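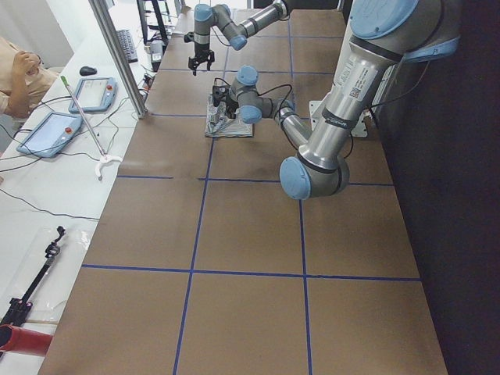

Home | Kitchen | Table Linens | Care Guides | Sale | My Basket

Search our store Go

The Brillow Table Pad by Zurach
Posted 1st December by the Brillow shop team

If you have ever winced when a hot dish came down on a table you love, you will know why we keep this pad in stock all year. It goes under your tablecloth, stays put, and takes the knocks and spills that would otherwise end up in the finish. We have sold it for a good while now, and it is the thing customers come back for when they buy a second table (or when a daughter moves out and takes the first one with her!).

The top is a soft cotton felt and the underside is a thin, grippy backing that holds on without sticking. It is 45 inches wide and comes off the roll in whatever length you like, so a long farmhouse table is no more trouble than a little breakfast one. Measure the top of your table, not the cloth, and order a touch over – you can always trim it with kitchen scissors, and the edge won't fray.

Two thicknesses are available. The Baumgartner is the lighter of the two and drapes nicely under a thin cloth. The Ferkix is heavier and a bit stiffer, and we would steer you that way if you serve straight from the oven. Please do still use a trivet under cast iron.

Washing is easy enough. Shake the crumbs off outdoors, then wash it cool on a gentle cycle with ordinary detergent and hang it over a rail or a shower rod. Keep it out of the dryer, please, as the backing doesn't like the heat. It will look a little wrinkled when it first dries but flattens out overnight under the cloth.

We roll every pad on a tube so it reaches you without creases. Orders usually leave us within 4 working days, though December is our busy month and it can run a little longer, so do order early if you have a houseful coming. Uncut pads can be sent back within 30 days. Once a piece has been trimmed we can't take it back, but a leftover strip makes a very good liner for the silverware drawer, or a mat for under the coffee maker.

Samples of both thicknesses are free – just add them to your basket.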